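Folding white sheets flat on a table: thirds or quarters first?
Linen & Laundry > Finishing and folding

ndelden_flat
Posted July 21, 2025

We finish plain white flat sheets for a small guesthouse, 200 a week in season. Everything is folded by hand on a table. I have been folding lengthwise into quarters, then crosswise into thirds. The stack leans by the time it reaches shelf height. My colleague Lourenço Neves folds lengthwise into thirds and his stacks stand straight, but the hem ends up inside and the shelf edge looks untidy. Which order do people use, and does it matter for creasing?

kandasamy_press
Posts: 1,354

Quarters first. The lean comes from the hems. A top hem is four layers of cloth where the body is one, and if every sheet is stacked with the hem on the same side, the error accumulates. Rotate every second sheet by half a turn and the stack levels out. The order of folds has very little to do with it.

tretier
Posts: 13

Disagree on the order. Quarters put a hard crease down the center line, and on a made bed that crease is in full view. Thirds give two softer lines, off center. For percale I would take thirds every time. For sateen it matters less.

ndelden_flat

These are percale. I tried the rotation this morning on one shelf and will leave it until the end of the week before judging. The other difficulty is the first fold. On smooth white cloth I cannot see the weave direction under the ceiling lights, so I line up by the selvage, and the selvage has pulled in on the older sheets.

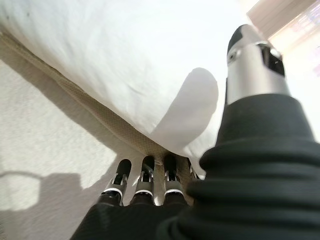 If I line up by the hem corners instead, the long edge runs out by a finger width at the middle. Smoothing it from the center outward hides the error but does not remove it, and the next fold traps it as a ridge.

kandasamy_press

A pulled selvage is a drying problem. The selvage is woven denser than the body and shrinks at a different rate. If the sheets go through the dryer until bone dry, it tightens and stays tight. Take them out slightly damp, pull the long edges by hand, then fold or press. Old sheets will recover part of the way.

tretier

Part of the way is optimistic. I ran the damp method from May onward and the oldest sheets still cup at the edge. Past a certain age they go into the rag bin.

yamuna_r

I did finishing at Altberg for years. Two points.

1. Match corners, ignore the selvage. Let the slack fall toward the fold, never toward the open edge.
2. Use a low lamp at one end of the table. Raking light shows ridges on white cloth that overhead light washes out.

On the order I am with tretier — thirds for beds that guests see, quarters for the ones in storage.
Yamuna Rodrigues

kandasamy_press

The lamp is good advice. On thirds I remain unconvinced. Getting three equal panels by eye is slow, and on a run of 2,000 pieces the time is noticeable.

ndelden_flat

My run is a tenth of that, so I can afford the time. I will mark the table edge with tape at one third and two thirds, move the lamp down, and take the next load out damp. The hem side will alternate as suggested.

tretier

Use cloth tape. The paper kind lifts when the sheets are damp and leaves glue on the hem.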